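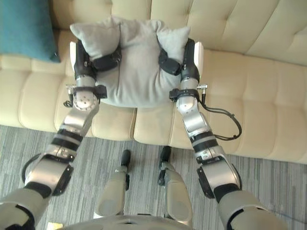 Gray pillow, pale matte weave, over the tufted sofa.

Home | Notebook | Sofas | Cushions | Older entries

October 2023 - cushions again

Spent most of the morning on the cream sofa and its pillows, and I'm writing it all down while it's fresh, as I never found my notes from August and had to start over from memory.

The pale gray cover is the Norovley fabric, the slightly fuzzy one, and I have grown very fond of it. It's kind to the hand and it looks gentle against the cream. Squeeze the pillow from both sides and the middle bulges up while the top corners stick out in soft points, with a good round belly hanging below. I like a pillow that does that! The Brisel inserts were so firm you could have sat a teapot on them.

Filling for this batch is 80 feather to 35 fiber by our old scoop measure (yes, I know, we should weigh it). Kahsay sent 13 more covers in the same gray and I've put them on the shelf by the window - please don't mix them with the Pretano ones, the zippers are different and I've already spent an afternoon sorting that out once.

Still to do: brush the tufts on the sofa back, order thread, and try a slightly bigger insert to see if the corners fill out.

Comments

The zippers on the Pretano covers catch at the end, go slowly.

Could we keep one of the firm inserts? My back liked them.

Thread is in the blue tin, no need to order.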